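Home » Cleaning » Brooms and Dustpans » Raleo long-handle broom and Kombo dustpan: review

Posted 08/04/2026

The Raleo broom and the Kombo dustpan are sold separately, but Tilport lists them side by side and most buyers will end up with both. I bought the pair in February and have used them on white floor tile, mainly for cardboard scraps, paper and ordinary dust.

The broom has a thin metal shaft, a peach plastic tip at the top end and an orange head with soft, dense bristles. Overall length is 183 cm by my tape. That suits a tall user. In a narrow hallway the top end meets the door casing on longer strokes, and I now hold it lower than I would like.

Bristle performance depends on the load. Fine dust and small paper pieces move in one pass. Corrugated cardboard is slower. The bristles ride over a flat piece unless the head is tilted, and torn strips tend to turn sideways and lag behind the rest. Short strokes work better than long ones.

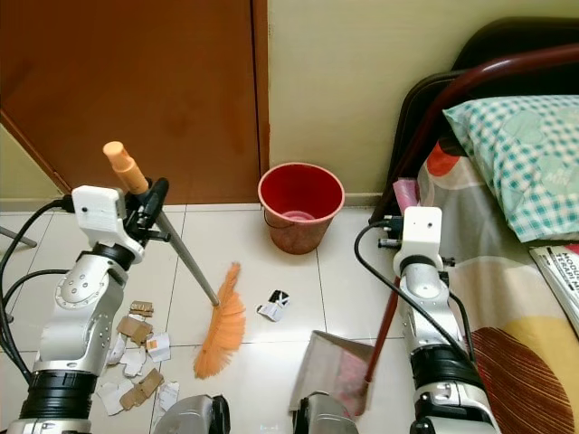
Raleo broom and Kombo dustpan with torn cardboard and paper on tile.

The dustpan has a dark red handle and a translucent pan in a gray-pink tint. The tint is useful: you can judge how full it is without lifting it. The front edge of mine sits flat on tile but leaves a line of dust at the grout joints, so a second pass is needed. The pan is 26 cm wide at the mouth, enough for paper, tight for larger cardboard. I fold those pieces by hand first.

I tried both on low carpet as well. The broom is not suited to it. Hair stays in the bristles and has to be pulled out with a comb.

Cleaning the head takes a minute under the tap. It holds water for a long time and should be hung up to dry. The shaft has no hanging loop, so I use a spring clip from Preton on the wall.

Scores out of 100:
Broom, hard floor: 90
Dustpan: 80

I would buy the broom again for tile. For the dustpan I would look for a wider model with a rubber lip, if Kombo makes one.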